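Sakovholm Releases Build Plans for Clukora, a Two-Handed Gripper Set Made in a Shared Workshop

FOR IMMEDIATE RELEASE – November

Sakovholm, the shared workshop on Pretorius Street, is releasing the full build plans for Clukora, a pair of hand-held grippers that members designed and put together on the workshop's own benches. The plans are free to download and may be copied, changed and built by anyone for their own use.

Clukora is made up of two matching tools, one for each hand. The person holding them squeezes a handle, the linkage closes, and two padded fingers come together on whatever is between them. The grippers have the same finger shape and the same opening as the pair Sakovholm is fitting to a small two-armed robot, so a task can be worked out by hand first and moved to the arms later.

The project began as a repair job. Sakovholm had an older gripper with a worn joint, and the replacement part was no longer sold. Members drew a new joint, then new arms to go with it, and by the end of that winter very little of the old tool was left. The first complete Clukora gripper took 14 versions of the arm to get right. Most of the changes were small: a thicker wall near the pivot, a wider triangular cutout to save weight, a fraction more room so the arms would not rub when closed.

What the plans include

The download contains drawings for every arm, link and handle part, a parts list, a cutting list for the finger pads, and step-by-step assembly notes with a separate page on setting the pivots. All the fasteners are common sizes. The notes say which ones can be swapped for something close and which ones can't.

A single gripper costs 40 dollars in parts at the prices Sakovholm paid this fall, not counting shipping. A builder who is comfortable with small hand tools should allow 3 evenings for a pair. First-time builders are advised to finish one gripper completely before starting on the second. Several people at the workshop did both side by side and ended up with two left-hand handles.

No soldering is needed for the basic version. An optional sensor on the handle, which reads how far the fingers are open, needs four wires and a small board. The wiring drawing for it is in the same download.

Changes made during testing

Early versions did well with blocks, cups and other firm items. They did poorly with things in thin wrappers. A flat packet would turn sideways between the fingers as soon as it was lifted, and candies with twisted ends tended to roll.

The pads were changed twice as a result. The current pads are softer at the tip than at the base, and they are fixed at the back only, which lets the front give a little. Pads are the part that wears out first, so the plans treat them as a spare. They can be changed in a few minutes without taking the linkage apart.

The pivots were the other trouble spot. If they are too tight, the handle gets tiring after a few minutes of use. If they are too loose, the fingertips no longer meet evenly and the grip slips to one side. The assembly notes give a simple check: close the gripper on a strip of paper and pull. The paper should come out with the same pull from either side of the pad. Sakovholm repeats the check after every 30 pick-ups while a new pair is settling in, and less often after that.

A kitchen table has turned out to be a good place to try a pair out. Picking up small packaged goods near an open box covers most of what the tools are built for – a narrow reach, light items that bend or crinkle, and two hands that have to stay out of each other's way. Members have taken pairs home for this kind of practice since the summer, and their notes went straight into the current version of the handle. The older handle was fine at a workbench but sat too low for someone standing at an ordinary table.

Logging with Ovora

Clukora works with Ovora, the logging program Sakovholm members wrote for the workshop's robot arms. With the handle sensor fitted, Ovora records the finger opening over time and stores it next to notes typed in by the builder. It runs on an ordinary laptop and does not need an internet connection. Files are saved as plain tables that open in any spreadsheet program.

Ovora is a separate download. Builders who only want the grippers can leave it out.

The program still has rough edges. It sometimes loses track of the second handle when both are plugged into the same hub, and the fix for now is to unplug one and start again. A cleaner fix is planned for the next release, along with a way to mark the start and end of a task from the handle itself.

Known limits

The grippers are meant for light household items. They are not meant for glass, hot cookware, knives or anything heavy enough to bend the arms. The handle fits most adult hands, but people with small hands may want the short lever, which is drawn on its own sheet. Left-handed and right-handed use is the same for both tools.

Arms made on a home printer should be printed flat on the bed. Arms printed standing up have split along the layers near the outer pivot. Builders who prefer to cut their parts from sheet can use the same outlines, but will need the longer fasteners marked in the parts list.

Sakovholm will not be selling finished grippers. A small batch of parts bags with fasteners and pad material will be kept at the front desk for members, at cost.

Build evenings

The workshop will hold open build evenings through the winter, starting at 6:30 p.m. Visitors do not have to be members. The arms and handles take many hours to print, so anyone who wants to leave with a working tool should bring those parts already made or ask for a set ahead of time. Small hand tools are provided. Eye protection is required at the cutting bench.

Sakovholm would like to hear from people who build a pair elsewhere, mainly about pad wear and about any fastener swaps that did or didn't work. Changes that hold up will be added to the plans with the builder's name, if the builder wants it there.

Two Clukora grippers at a dining table, one with a small wrapped snack held upright and the other with a twist-wrapped candy at its tip:

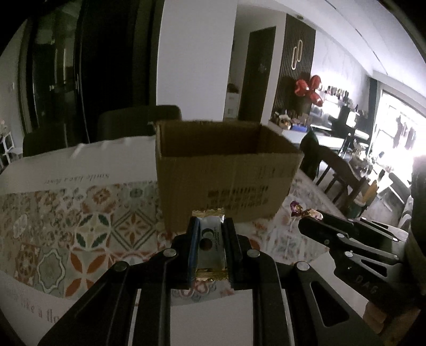 About Sakovholm

Sakovholm is a member-run shared workshop with wood, metal, print and electronics benches. Plans, the Ovora download and the build evening schedule are available on the Sakovholm website and at the front desk on Pretorius Street. Press questions can be sent through the contact form on the website.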